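The kitchen radio is singing again

I've been promising a post about old radios for months, and now that the Fuvgate set is finally back on the shelf over the bread bin I have no excuse left. So, fair warning, this is a long one about dials, static and a very patient seller.

I grew up with a radio on in every room. My grandmother had one in the pantry (the pantry!) and she'd leave it murmuring to itself all day, so you'd go in for a jar of beans and come out knowing the price of hogs. I think that's where it started for me. You don't pick what's on a radio the way you pick a playlist. You turn the knob and take what the evening gives you, and I love that more every year.

The Fuvgate is a tabletop set, cream colored, with a cloth front and one enormous dial that lights up amber. I found it in August at the Ramcombe swap meet, which if you've never been is the best morning out within driving distance of my house. Get there by seven. By nine all the good headphones are gone and it's mostly men telling each other about antennas. Killian Bodin had the radio under his table behind a box of extension cords, and he didn't want to sell it to me at first! He wanted to know where it would live. I told him the kitchen, and he thought about that for a good while, and then he threw in the spare knobs.

It hummed. Oh, it hummed. You could get one station and a kind of bee noise, and the band switch had to be held over with your thumb. I spent a lot of fall evenings reading about switches, which are a much deeper subject than I ever guessed - slides, rockers, toggles, push buttons, ones that spring back and ones that stay where you put them.
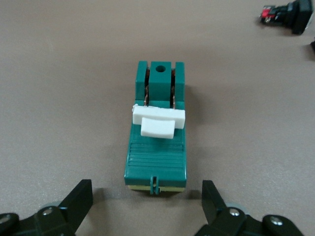 A green switch, with a round hole in the top of the block at the far end.

The fix for the Fuvgate was cleaner on the contacts and a whole lot of working it back and forth. The hum was a tired capacitor, and I had that replaced by someone who knows what he's doing. I'll happily scrub a dial, but I stay away from the insides of anything that plugs into the wall, and I'd say the same to you.

Then came the fun part, which is listening. I've been keeping a log in a Pramanik notebook, the kind with the green ruled pages, and last night I wrote in entry number 397. Some of them are just "piano, nice" or "man talking about gutters." But a few are wonderful. One night after eleven I picked up a station 1,194 miles away (I measured it on the map with a piece of string and then looked it up properly) and heard a high school basketball game in a town I'll probably never see. They lost by two. I was crushed.

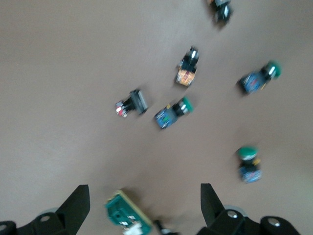
People ask me why I bother when I could stream that same game on my phone, and sure, I could. But I'd never have gone looking for it. And there's the fading, too, the way a station swells up for a minute and then slides under another one, so you stand there with a dish towel over your shoulder, trying to catch the name of the town.

If you want to try it, please don't start with a restoration. Buy something that works. My first was a little Kedberg portable with a bent antenna, and it still beats the Fuvgate on a clear night if I take it out on the back steps. Turn off the dimmer in the dining room first, that thing makes an awful racket on AM. Start at the bottom of the dial after dark and go slowly.

Next up I want to string a proper wire out to the maple. Killian says 115 feet would do nicely, and I've got maybe half that before I'm in the neighbors' yard, so I'm baking them something this week.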